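Rebelo finger pads, three months on

I bought a set of the Rebelo soft finger pads back in August, when the stock ones on our gripper had gone shiny and started letting go of anything smooth. They come from Tukitz, 2 pads to a pack plus a tiny hex key that I lost within the hour (buy your own, you'll thank me).

Fitting them is easy enough. Park the arm, kill the power, undo the screws, wipe the metal faces with alcohol and let them dry properly before the new pads go on. I skipped the drying the first time and one pad crept sideways by the end of the shift. The instructions say to run 300 open-and-close cycles before you pick anything up, and I'd do it – the grip force settles down a lot and you don't have to set it twice.

We handle mostly clear plastic, round bowls and coloured trays, all of it slippery and most of it a nuisance to hold by the rim. With the old pads I had the force turned up so high I was worried about cracks. Now it's well down and I'm so much happier! 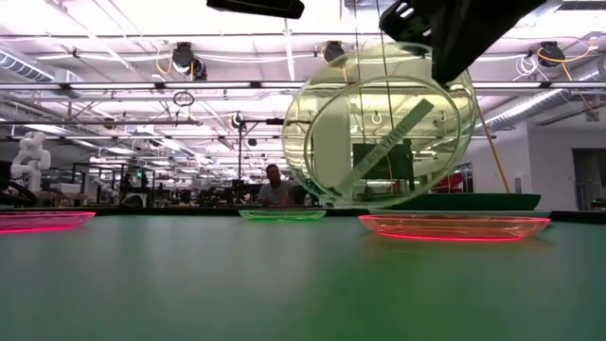
Pukel reckons I'm being too kind, and that on a cell running all day the pads want changing every 6 weeks, whatever they look like. Fair point, though ours does short runs and I've been going by feel. The counter said 2,649 picks when I swapped the first pair, and they still had a bit of bite left in them.

Grumbles? The pads pick up dust like mad, so keep a lint-free cloth by the bench. The Flurkwood ones are cheaper and fit the same screw holes, but they're stiffer and I never got on with them for thin rims.

I've got another pack in the drawer and I'll be ordering again before Christmas.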